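Altonbridge Tooling Notes: A Gallery

We write the software that sits between a person holding a gripper and a policy that would like to be that person. There are two of us on the tooling side, and most of our working life consists of looking at timelines and asking why one of them is shorter than the other. Every so often we're told the work isn't very visual. This page is our reply, and it may prove the point.

The package is called Lumanwood. It takes a recorded session, lines up the streams, recovers where the gripper went, and hands over something a training job can read. It used to do this in a different order, with results we keep in a separate folder.

Captions are short where the software behaved and longer where it didn't.
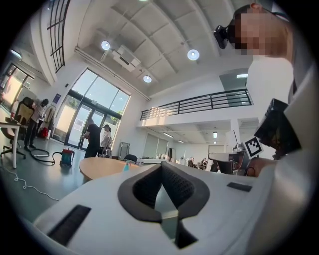
Chmielewska

Session capture, before any of our code has had a chance to improve it. The view bends hard at the sides, and the long window on the left takes the worst of it. Lumanwood's first stage straightens this out for the tracker and leaves the original alone for the policy, which seems to prefer its windows bent.

The black-and-white square beside the hand is a fiducial marker, and it is the most cooperative thing in the building. Finding a marker takes the detector next to no time. Agreeing with the other streams on when it was found took us most of February.

A note on ceilings. Three round lights and a lot of pale coffering make a mixed blessing for visual tracking. The lights are bright and stay put, so the tracker loves them. The panels look so much like one another that it will cheerfully decide it is one panel over and carry on from there. Our fix was a check called Situtgate, which compares each new pose against the motion sensor and refuses any jump the wrist couldn't have made. It rejected everything for its first 47 sessions. The units were wrong.

The floor gives the tracker more to chew on. It likes the teal-and-red canister vacuum very much, being small, saturated and full of corners. It likes people too, right up until they walk off with its landmarks. We now mask people out before building the map. Vacuums we leave in, and if one gets moved between sessions, the map gets rebuilt and somebody makes coffee.

Glass doors with daylight behind them are where auto exposure goes to have opinions. When the gripper swings toward them, the interior goes dark for a few frames and the feature count drops. Lumanwood flags those stretches and bridges up to 9 frames from the motion sensor alone. Anything longer gets cut, and the log says so in a tone I have been asked to soften.

Faces are pixelated on the way in, ahead of every other stage. It was the last step once, which meant every debug view had to be blurred separately, by hand, by me.

Known issues, for the completists:

Issue 2239, the viewer draws the left and right grip pads in each other's colors. Open. Everybody has learned to read it backward, and fixing it now would cause injuries.

Replay speed resets to normal when you change sessions. Closed as intended, reopened, closed as intended.

The planner preview still shows the arm taking the scenic route to the home pose. The path is valid. We checked it twice and then sat and watched it.

More pictures when there is more to look at. The next release is mostly config parsing.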